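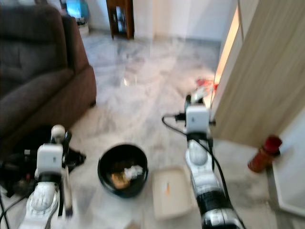

Bowl and tray on the marble, one between the arms and one just to the right.

Okay, floor pickup rules! I wrote my first set for the Kundo back in January and I've trimmed them a lot (the old list ran to 16 and I kept skipping half).

Walk the floor first. Bottles, wrappers, anything near the base of a door gets written down or moved before you power the arms.

Next, check your cables. Leave enough slack at the wrist for a full reach, then move each arm by hand and watch the loop.

Keep speed at 20 percent for the first run, and go slower on shiny tile, where glare can throw off the depth reading. One person holds the stop button the whole time, no phone!

Log every run, even the bad ones.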